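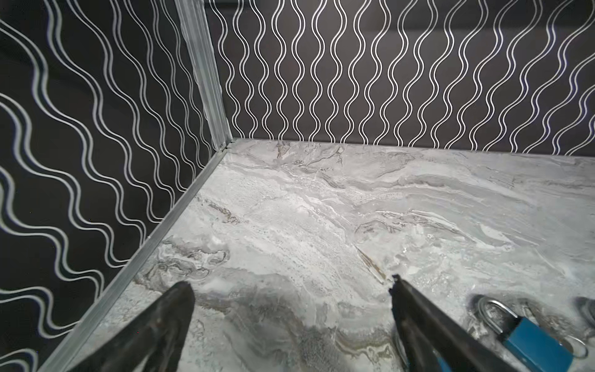

Figure 1. Light gray veined surface with a darker diagonal seam.

Share (18) Comments (11)
Reading time: 4 min

4. Pattern and reported soiling

4.1 Material and records

Cleaning contracts for offices and public buildings in Dolarholm pay on the basis of visual inspection. The inspector walks a fixed route and gives each surface a grade, from one (clean) to five (heavily soiled). No instrument is used. The grade therefore depends on how much dirt is present and on how easily it can be told apart from the surface underneath. The first of these has been studied at length in the trade literature. The second has been left mostly to the judgment of the person who picks the flooring.

We took 2348 inspection records from the Dolarholm register, closed on 2/6/18. Each record gives the surface type, the grade, the hour of inspection and the interval from the last cleaning. Surfaces were sorted by the authors into plain, speckled and veined. Veined surfaces, the kind illustrated in Figure 1, have long irregular streaks of more than one tone on a lighter or darker ground. A surface was called speckled if no mark in the pattern was longer than 18 mm. Borderline cases were settled by a second reader, Hamish McPhee, who had not seen the grades.

Weighed dust samples were available for 50 of the records. They were collected with the Morley hand sampler over a marked square and dried before weighing. The remaining records carry a grade only.
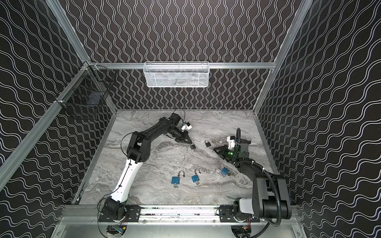

4.2 Effect of ground tone

For plain surfaces the grade followed the sample weight closely, and light and dark grounds differed in the expected direction. Dark plain floors received poorer grades for the same weight of dust. Light plain floors received poorer grades for scuffs and shoe marks, which add almost nothing to the weight. The Kang correction, which adjusts the grade by the reflectance of the ground, removed most of the difference for dust and none of it for scuffs.

The correction did not carry over to veined surfaces. A single reflectance value is a poor summary of a surface with several tones, and the result changed with the spot on which the meter was placed. Averaging over a wider area made the readings more stable but did not bring the corrected grades any closer to the weights.

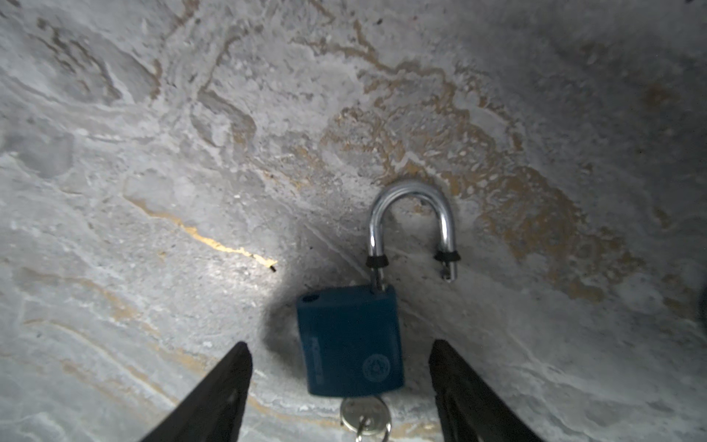 Veined surfaces were graded cleaner than plain surfaces at the same sample weight. The gap was small just after cleaning and grew with the interval. Small gray marks were the type most often missed on a second pass, followed by dried drips that ran in the direction of the veining. Crumbs and paper scraps were reported at the same rate on all three surface types, which suggests that the pattern hides marks of low contrast and has little bearing on solid debris.

4.3 Walls and vertical panels

Walls were inspected less often and graded with less spread. The Lidulberg guideline asks for walls to be viewed at arm's length, but most inspectors graded them from the middle of the room. Under these conditions a repeated line pattern, whether straight or wavy, was rarely given any grade other than one or two.

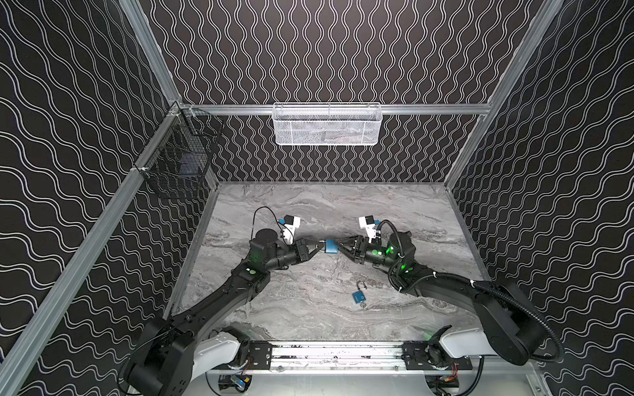 A finer analysis by line spacing was attempted and then dropped, as spacing had been noted in too few of the records. The hour of inspection had a clear effect on glossy walls only. Low winter light in the December records brought out hand marks near doors and switches that did not appear in other months, and the grades for those walls were poorer as a result.

4.4 Limits

The sorting into plain, speckled and veined is coarse, and the weighed samples came mainly from entrance areas, where dust is coarser and darker than in upper floors. Inspectors were not rotated between buildings. Part of the gap reported in 4.2 may reflect the habits of one or two inspectors who covered most of the veined floors. A repeat with rotated routes is being prepared, using the same sampler and drying procedure.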